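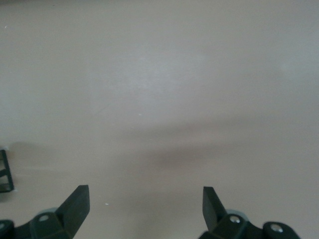 운영기록 > 회의록 > 공용 작업실
작성 아스게르 뤼케고르(Asger Lykkegaard) | 2021-03-06
조회 1,738 공유 38

스키부텔 공용 작업실 정기회의록

장소: 유마우관 2층 작은방
참석: 목공반, 제본반, 수채반, 도예반 대표와 작업실 담당. 재봉반은 불참하고 의견을 서면으로 보냄.
진행: 수채반 대표
기록: 아스게르 뤼케고르

1. 지난 회의록 확인
수정 없이 승인. 11월 회의에서 보류한 상판 건은 이번 안건 2로 다시 올림.

2. 공용 작업대 상판 마감
창가 쪽 작업대 상판을 어떤 색과 어떤 광으로 통일할지 논의함. 현재 시험 중인 것은 회색이 도는 베이지색의 매끈한 면으로, 무늬가 없음.

수채반은 색에는 찬성함. 종이를 올렸을 때 흰색이 구분되고, 흰 상판처럼 눈이 부시지 않는다고 함. 다만 같은 상판도 빛이 닿는 쪽은 차갑고 희끄무레하게, 그늘 쪽은 조금 분홍빛으로 보여서 색을 맞출 때 헷갈린다는 의견이 있었음. 채색할 때는 반드시 흰 받침종이를 깔기로 함.

제본반은 광을 더 낮춰 달라고 요청함. 천장등 바로 아래 자리에서 면이 번들거려 연필선이 잘 안 보인다고 함. 목공반은 광을 너무 낮추면 풀 자국과 손때가 잘 안 닦인다며 반대함. 재봉반은 서면으로 "천이 걸리지 않는 매끈한 면이면 색은 상관없음"이라고 알려 옴.

아멜에서 받은 견본 두 장(반광, 저광)을 돌려 보았음. 저광 견본에 제본용 풀을 묻혀 닦아 보니 물걸레로는 자국이 남았고 비눗물로는 지워졌음. 반광 견본은 물걸레로도 지워졌음.

결정: 색은 현재의 회색 베이지로 통일. 광은 반광으로 하고, 제본반 자리 하나만 저광으로 함. 찬성 넷, 반대 없음. 재봉반 의견은 찬성으로 보되 표에는 넣지 않음.

3. 조명과 그림자
작업대 가운데에 손 그림자가 넓게 번진다는 불편이 계속 들어옴. 등이 위에만 있어 몸을 숙이면 보려는 곳이 어두워짐. 윤곽이 흐린 그림자여서 큰 작업에는 지장이 없지만, 선을 긋거나 칼질을 할 때는 불편하다고 함.

도예반에서 팔룸보 집게등을 한 달 써 본 결과를 보고함. 왼쪽에 하나, 오른쪽에 하나를 물리면 나아지나 집게가 상판 모서리에 눌린 자국을 냄. 펠트 조각을 대고 쓰면 괜찮았음. 집게등 한 개 가격은 55유로.

결정: 두 개를 먼저 구입해 제본반 자리에 설치. 펠트는 재봉반 자투리를 쓰기로 하고 담당이 재봉반에 문의함. 나머지 자리는 다음 회의에서 다시 논의.

4. 상판 사용 규칙
기존 안내문이 길어 읽지 않는다는 지적에 따라 아래와 같이 줄임.

- 칼질은 고무판 위에서만 함.
- 뜨거운 풀냄비는 타일 위에 놓음.
- 아세톤 사용 금지. 얼룩은 비눗물로 닦고 마른 천으로 한 번 더 닦음.
- 테이프는 당일 떼어 냄.
- 작업이 끝나면 도구는 벽 선반에 걸어 둠.

목공반에서 "클램프를 직접 상판에 물리지 말 것"을 넣자고 하였음. 받침목을 대면 허용하는 것으로 문구를 고쳐 추가함. 스테이플러에 관한 문구는 의견이 갈려 넣지 않음.

5. 도장 일정
상판 도장은 금요일 저녁에 시작하고, 그 주말에는 창가 쪽 자리를 쓰지 않음. 도예반은 같은 주말에 물레를 쓸 예정이었으나 안쪽 방으로 옮기기로 함. 사포질은 도장 전에 복도 끝 환기되는 곳에서 하고, 먼지가 가라앉은 뒤 면을 닦음. 저광 도료는 작은 통으로 따로 주문함.

주문은 작업실 담당이 하고, 색 번호는 견본 뒷면에 적힌 것을 그대로 전달함. 견본은 선반 맨 아래 칸 봉투에 보관.

6. 기타
- 안쪽 방 열쇠 하나가 반납되지 않음. 마지막 사용자는 담당에게 연락 바람.
- 제본반이 빌려 간 긴 쇠자를 돌려받음. 눈금이 닳은 쪽에 표시를 해 둠.
- 개인 물감 상자를 작업대에 두고 가는 일이 잦음. 다음 회의까지 이름표를 붙이지 않은 상자는 유마우관 1층 분실물 칸으로 옮김.
- 재봉반에서 의자 높이를 문의함. 높이 조절이 되는 의자는 안쪽 방에 있으므로 필요하면 가져다 쓰고 제자리에 돌려놓을 것.

다음 회의 준비: 집게등 사용 의견은 제본반, 도장 결과 보고는 작업실 담당, 안내문 출력은 수채반.

회의록에 고칠 내용이 있으면 다음 회의 전까지 작성자에게 알려 주시기 바랍니다.

분류: 작업실, 상판, 조명, 사용 규칙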